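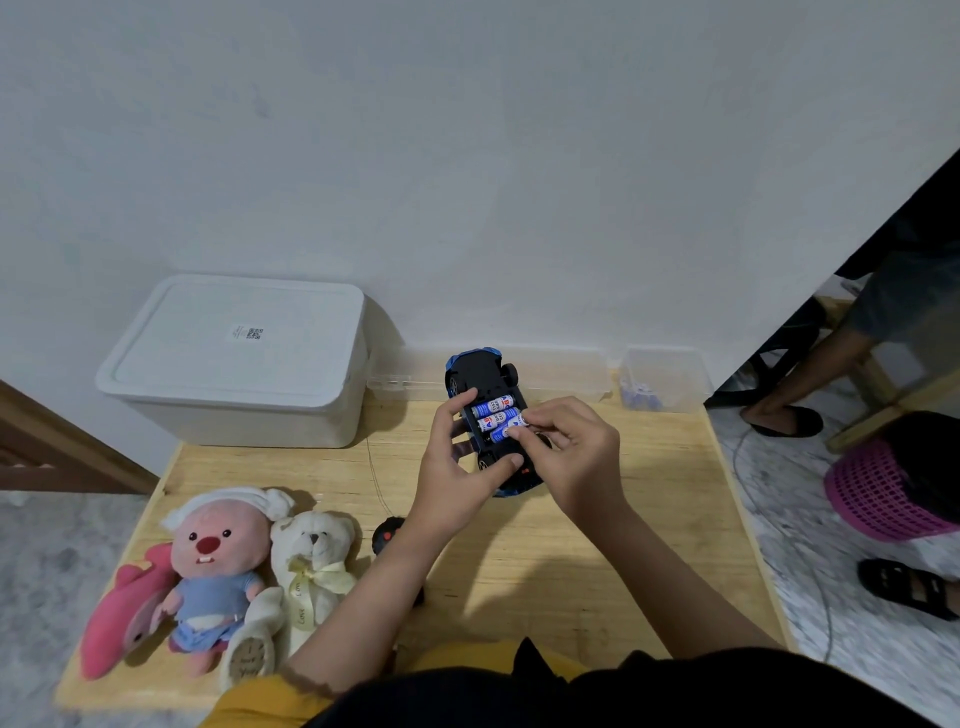

Filed under: Home Tips > Toys & Playrooms

Battery toys eat up more of my tidying time than puzzles and blocks put together, and I love them anyway! A few habits have made our playroom so much easier to live with, and most of them cost next to nothing.

Start with a battery drawer. I keep AAs on the left, AAAs on the right, and a small screwdriver in front (tie a ribbon on it, or it will wander off to the garage). Rechargeables are wonderful for anything that drives or spins. Mine are rated for 500 charges, and I write the month I bought them on each one in marker.

Change the whole set at once. One tired cell drags down the fresh ones, and mixed sets are far more likely to leak. Check the little plus and minus marks in the compartment before you press anything in.

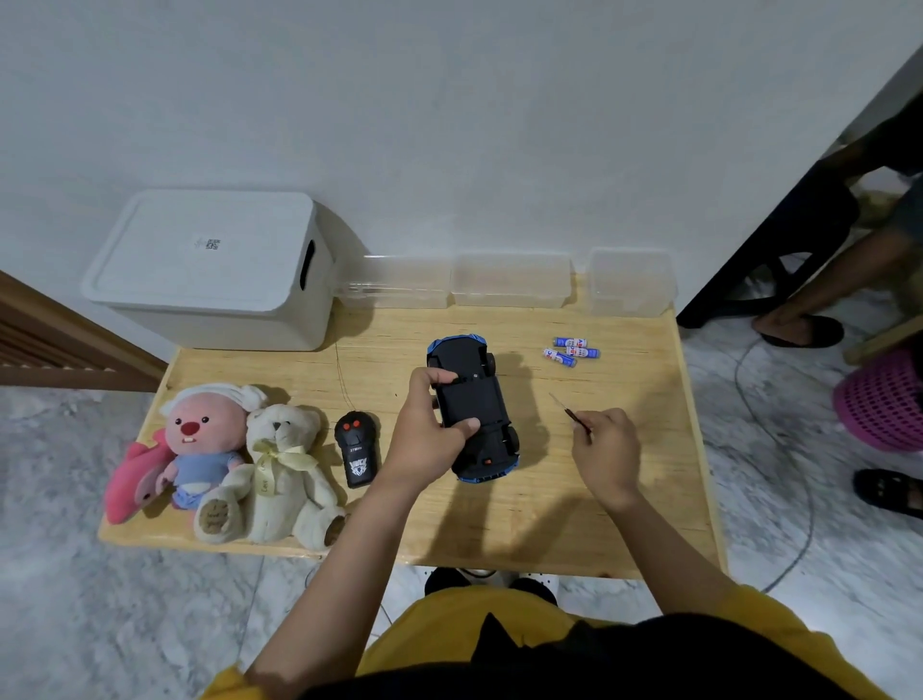

Page last updated: March

Now for storage, my favorite part! Clear boxes are great for small pieces, and a big lidded one swallows the bulky stuff. I put painter's tape on the short end of every box and write on that, so labels peel right off when the contents change. Our shelf is 18 inches deep, so I measured before I shopped. Please do the same, I've returned so many boxes!

Remotes go in the same box as their toy, always. If they're bulky, a matching dot of nail polish on both halves of the pair works beautifully.

Soft toys want air, so leave their bin open. Once a season, surface-wash them with a barely damp cloth and a drop of dish soap, then let them dry all the way through.
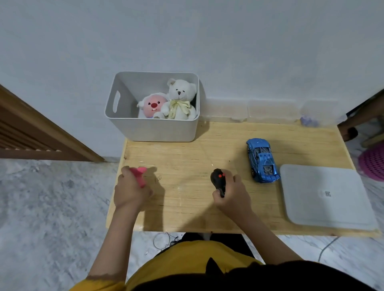

Should I take the batteries out of a remote before I put it away?

If it will sit for more than a month, take them out and tape them together in a small bag with the remote. For toys that get played with every week, just switch everything off.

Recently added:
Getting Crayon off Painted Walls
5 Uses for a Worn-Out Pillowcase
How to Sort Puzzle Pieces Fast
Entryway Hooks Kids Can Reach

Contact | Privacy | © Bruvora Home Notes | Back to top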